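Visit report: Rovex teleoperation lab, open afternoon

The lab is on the ground floor behind the loading bay, and visitors sign in at a desk shared with the machine shop. I went to see how Rovex collects demonstrations for its household manipulation project, called Tristamlow, and whether anything could be carried over to our own work on drawers and hinged panels. The open afternoon ran in January, with a short talk, a tour of the stations, and two hours in which visitors could try the equipment.

The talk covered the two ways the lab shows an arm a task. In the first, the operator takes hold of the arm itself and moves it through the motion while the controller compensates for gravity. In the second, the operator moves a handheld controller and the arm follows at a distance. Both methods record joint positions, gripper state and camera views on one clock. The lab prefers the second for anything with a door, as the operator's hands and sleeves stay out of the recording.

The current set holds 3,088 demonstrations after filtering. Each operator does no more than 200 in a shift. We were told that quality drops before that point for beginners, mostly through hesitation in the approach, and that a hesitant recording teaches the policy to hesitate. Pauses at the start and end are trimmed automatically. Pauses in the middle are left in unless a reviewer marks the whole run as bad.

Hand guiding

The hand-guided station is named Anard. I made four attempts at pulling a drawer. The arm is light to move near the middle of its reach and noticeably stiffer toward full extension, where it is easier to push from the forearm than from the wrist. My first run was rejected for excess force against the drawer stop. The threshold is shown on a monitor, but it is mounted behind the operator, and I only saw it on turning round. The other three were accepted.

Recording starts with a foot pedal. A second press ends the run, and a long press discards it. This is a better arrangement than our keyboard shortcut, and I would copy it.

Remote control

The remote station, Yusuf, works on either a physical arm or a simulated kitchen. New operators start in simulation. The kitchen has a dark wood-grained cabinet with a light gray bar handle, and the assigned task is to open the door. The simulated arm is white with black joint rings and stands beside a marble counter, so the operator has to manage the links near the counter as well as the gripper at the handle.

The view can be orbited through 360 degrees, but only before recording begins. Once the run starts the view is fixed. I found depth hard to judge with the door seen edge-on. The staff advice was to choose a view from which the gap between handle and door is plain, and to leave it alone afterward.

The difficult part is the arc. A straight pull works for the first few degrees and then the gripper starts to twist against the bar. Experienced operators hook the handle loosely and let it rotate within the fingers. Some release the handle halfway and push the inner face of the door instead. Both strategies are in the training set, with a label on each run, and the lab has not settled on whether mixing them hurts.

Contact in the simulator is softer than on the real arm. A grip that holds there can slip on the physical cabinet, and simulated runs are therefore stored separately and weighted lower. I asked for the weighting and was told it changes from one training run to the next.

Points to follow up

Foot pedal wiring and part number.
Whether the force threshold is set per task or per joint.
Export format for the strategy labels.
Latency on the remote link, which was not quoted. The lag was small but I could feel it on fast moves.

Parking is at the rear and the gate closes at six. 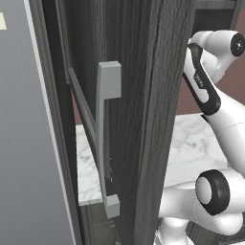
Page last changed: January, Sunday evening. Corrected the station names.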